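I went to the Nollik open day in June with a flaky scalp and low expectations. Only the scalp was unchanged when I left.

Nollik makes scalp and skin products out at Ross, in a long low building behind the freight yard. Twice a year they let the public in, hand round hairnets and show off the mixing room. The flyer promised "the science behind Ginis", Ginis being their dandruff shampoo and Nonum the leave-in tonic you're supposed to buy with it. There were 51 of us on the sign-in sheet, a lot of them in the trade, I suspect, judging by how many already knew where the toilets were.

The mixing room was the best part. You stand behind glass and watch a big steel tank turn over something the colour of custard. Our guide, Annick Simard, has worked in product development there for years and was good company. She answered straight when she could. I asked what the active ingredient in Ginis was and she told me: zinc pyrithione, the same thing that's in plenty of supermarket bottles. So what does the extra money buy? "The base," she said, and moved us along to the filling line.

The filling line was stopped for cleaning. A laminated sign apologised.

After that came the talk, in a meeting room with good chairs. I've sat through a few of these now and they all have the same slide, a bar chart that goes up. This one claimed 2397 users had tried Ginis and Nonum together and that most noticed a "calmer scalp" within a fortnight. I put my hand up and asked whether there'd been a comparison group using a plain shampoo. There hadn't. It was a questionnaire, filled in by people who'd bought the products, and the ones who gave up after the first bottle weren't asked. Dandruff comes and goes by itself as well, and most people buy a new shampoo when it's at its worst. Give it two weeks and a good few of them would feel better washing with anything sensible. 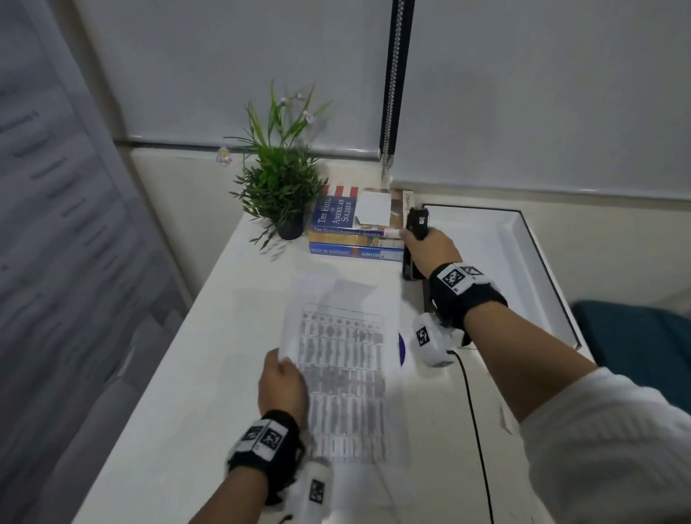
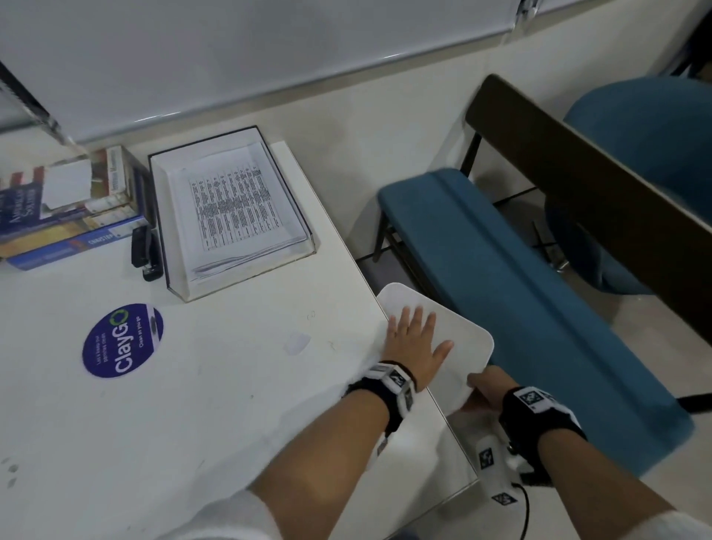
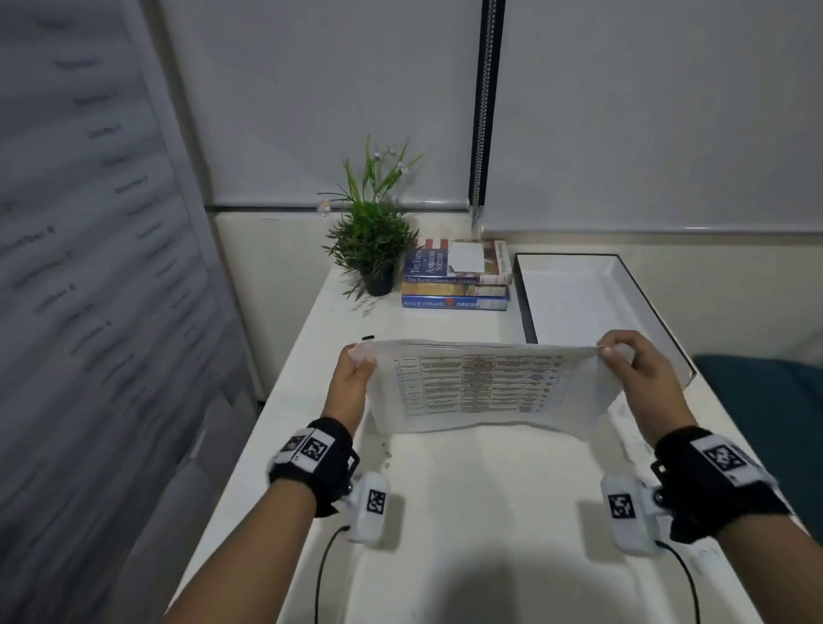

Visits and Open Days

The scalp check was the part people queued for. You sit down, someone parts your hair and puts a little magnifier on it, and your scalp comes up on a screen looking like the surface of the moon. Mine was scored 5 out of a possible ten for "balance". I asked what was being balanced and got a shrug and a leaflet. The man ahead of me scored a five too. So did his wife. All three of us were told to try Nonum.

I don't want to be too sour about it. The hygiene standards looked serious, the staff were patient with the kids, and Annick Simard did say twice, without being pushed, that anyone with redness, sore patches or hair coming out should see a doctor before spending money on shampoo. She also said most people rinse too soon, and that a medicated shampoo needs a few minutes on the scalp to do much. My own GP told me the same last winter, for nothing.

What I'd have liked was somebody to talk about the tonic. It costs more than the shampoo and has no medicated ingredient that I could find on the label, just menthol, some plant extracts and fragrance. Menthol feels cool, and I can see why people would take that for something happening. But fragrance is a fairly common irritant if your skin's already cranky, and there wasn't a word about that in the talk or on the display boards.

Practical stuff: parking is free but fills up by 10 am. The tour takes 2 hours if you do the scalp check and a good deal less if you skip it. Closed shoes are compulsory in the mixing room - they turned back a woman in sandals. Tea and biscuits are included, and the shop at the end can't be avoided as it's the only way out.

I used the sample sachet of Ginis at home, left it on properly, and it was fine. It smelled of pears. I've gone back to my usual bottle.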